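**Cell check after gripper fault – Skadelholm, bay 4**
Checked by: Oratile Potgieter
Fault ref: 2067

- [x] Estop, both sides. Fine. It was fine last time too, and the fault still happened.
- [x] Grip force limit set to 22. Supplier says Drinesix firmware can't go over it. The log shows 76, so I'm not taking their word for it.
- [ ] Release on power loss. **Fail.** Fingers stayed shut on the belt job until I backed them off by hand.
- [x] Arm bases tight on the front beam.
- [ ] Hoses and cables clear of the wrists through full travel. Not signed. Fourie ticked this in July, but I can't find any record of a full travel run.
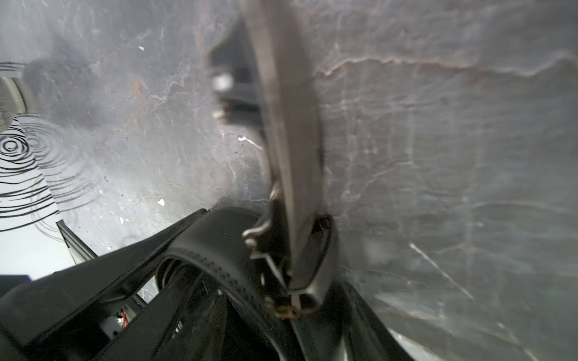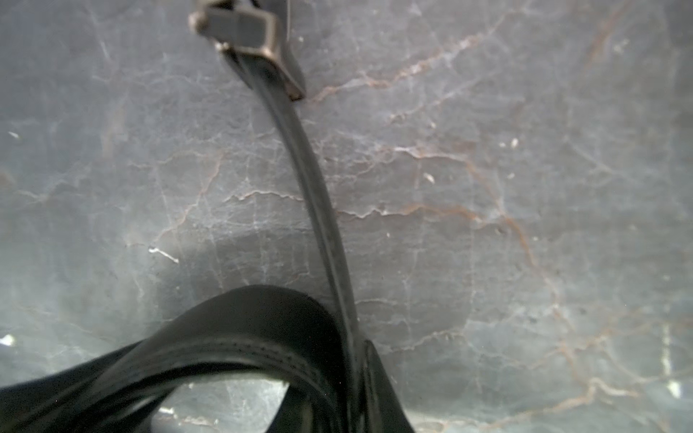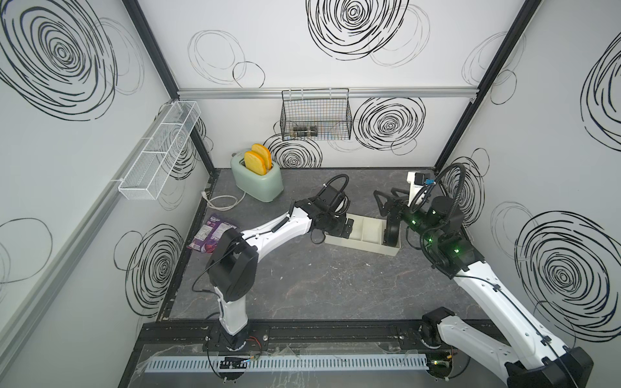 *First: metal part in the fingers. Second: belt on the worktop, buckle at the top. Third: both arms at the tray.*

- [ ] Dropped part alarm. Sounded once in 4 tries. "Intermittent" is Restance's word for it – I'd call it broken.
- [ ] Finger pads. Want them off and looked at before anyone says wear isn't the cause.
- [x] Loose items moved out of reach before powered tests.

Result: not cleared for unattended running. A restart and a new firmware number won't change that, I want to see the log from the repeat test. Send it to me, not a summary.

O.P.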